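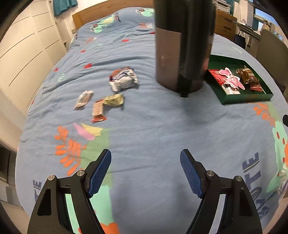 Preltach Snack Sorting – README

Preltach is the set of demonstrations we use to teach the picking arms at the Otusby packing site to put mixed snacks into trays. Every episode was recorded with a hand-held gripper, and the people doing the recording are the packers themselves, which is the part we're most excited about!

What's in it

Small wrapped items on soft and hard surfaces, an open tray to fill, and often a taller object standing in the way. Crinkled wrappers are well covered – they were the biggest headache on the old line. The current release has 18 task variants, split into 4 folders by surface type. Bedding sits in folder 2, with the other fabrics.

What changes on the floor

Packers at Otusby used to spend a whole shift reaching and dropping. With the arms on the repetitive trays, they rotate between checking, restocking and recording new episodes. Paraschiva Ursu runs the recording rota and trained the first group of 10. Her notes on how to approach a flat bar from the side are in the docs folder, and they're wonderful (read them before you write any grasp code).

Recording hours are paid at the normal shift rate. Anyone can ask for their episodes to be taken out, and we do it in the next release.

Known gaps

Very few episodes with gloves. Shiny wrappers under the Irner line lights still confuse the Khan baseline, and we'd love help with that.

Changes

January: folder names shortened, duplicate episodes removed, tray labels fixed.

Send corrections to Paraschiva through the issue tracker.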